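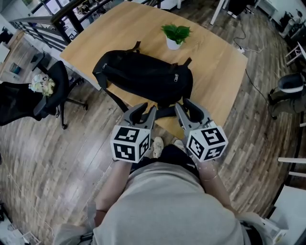 Release No. 14

January 29, 2020

Hillo Publishes Fix for Authentication Flaw in Parkeck Remote Access Gateway

DONDTHORPE - Hillo today released firmware 7.2.1 for the Parkeck remote access gateway. The update closes a flaw in the device's web management interface that allows an attacker on the network to obtain an administrator session without a password.

The flaw lies in the way the interface checks session tokens. When a request contains two token fields, the gateway validates the first and passes the second to the session handler. An attacker who sends a valid guest token followed by a crafted one is treated as an administrator, and can then read stored VPN credentials, change routing rules or install a modified configuration file.

Security firm Kpodo reported the problem to Hillo in November. A scan carried out by Kpodo found 932 gateways with the management interface open to the internet. Of these, 700 were running a version affected by the flaw. Neither company has seen evidence of attacks using it.

All Parkeck firmware from 6.0 through 7.2.0 is affected. Version 5 uses a different session handler and does not need the update.

Administrators should install 7.2.1 and then reset all local passwords and VPN keys. The update ends active sessions and restarts the gateway. Where it cannot be installed at once, remote management should be turned off under System > Access, and port 8443 blocked at the firewall. Guest accounts should also be disabled.

The new version rejects any request with more than one token field and writes the source address to the event log. The log now keeps 99 rejected requests before the oldest is overwritten.

Firmware 7.2.1 is available at no charge from the Hillo support portal. Checksums are listed on the download page.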